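Hand-held gripper (home build)

2022-12-29 — by the Voden workshop pages

A hand-held gripper is a robot's hand with the robot left off. You hold it yourself, work the fingers yourself, and a camera on the tool records what the fingers get up to. I've been building and rebuilding mine at home since August, so this entry leans on my own bench notes (corrections welcome, as ever!).

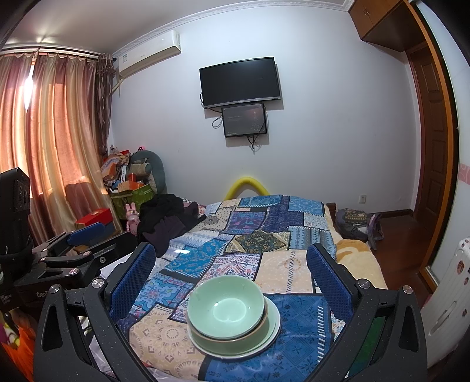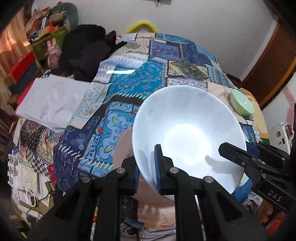

Dishes and a two-fingered gripper with blue padding, over a patchwork bedspread.

Fingers and pads

Most home builds have two fingers on a simple linkage, so that they close together when you squeeze the handle. Bare plastic is hopeless on anything glazed, and padding is the first thing everybody adds. I tried rubber from an old bike tube, then foam, and foam won easily — it squashes round a rim and it's cheap to replace. Pravex sells ready-cut pads in bags of 50, though scissors do the job just as well.

Screws at the pivots want a dab of thread lock. I skipped that on my first build and spent a whole evening hunting for one under the sofa.

Practice objects

Bowls are the classic choice. A rim is easy to pinch but a big bowl likes to swing once it's up, and a stack is harder again as the fingers have to find one edge and leave the next alone. Do it over a bed or a thick blanket, please.

Recording

Short clips are best. Mine run to 80 seconds at most, and I've kept more than 2000 of them, all sorted by hand (never again). The Vikow naming scheme is worth copying if you're starting fresh.

Related entries
Bermúdez linkage
Foam and rubber pads
Printing your own handle
Two-handed practice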